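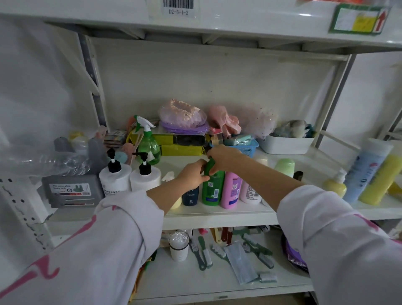

From: Caoimhe Ó Gríofa
To: Supply Room list
Date: 27/12/2025
Subject: Re: Order of toiletries on the middle shelves

Dear colleagues,

Thank you to Grażyna for her message, which is quoted in part below. I have replied to each point so that the Chornovol and Villis sites may work from the same text.

Grażyna Chmielewska wrote:
> At Villis we keep shampoo and shower gel together by color. Chornovol
> sorts them by shelf code. Which method is to be used?

The shelf code is to be used at both sites. Every item has a place under the code on the shelf lip, and an item found elsewhere should be returned to that place before the next count. Color may be used as a second guide within a single code, but it does not appear on the pick list.

> Pump bottles are often pushed behind the smaller ones.

Pump and trigger bottles should stand upright with the label facing the aisle. Please lift bottles out with both hands when the row is tight — the 500 ml size tips easily and takes its neighbors with it.

> May we store drinking water with the toiletries?

For the present, yes. The Trorov racks will not be available until April. Water bottles may lie on their sides at the back, provided that they do not cover a label.

The revised list has 190 lines, of which 42 are toiletries. Corrections should be sent to me within 10 working days.

Sincerely,
Caoimhe Ó Gríofa
Stores Administration, Somico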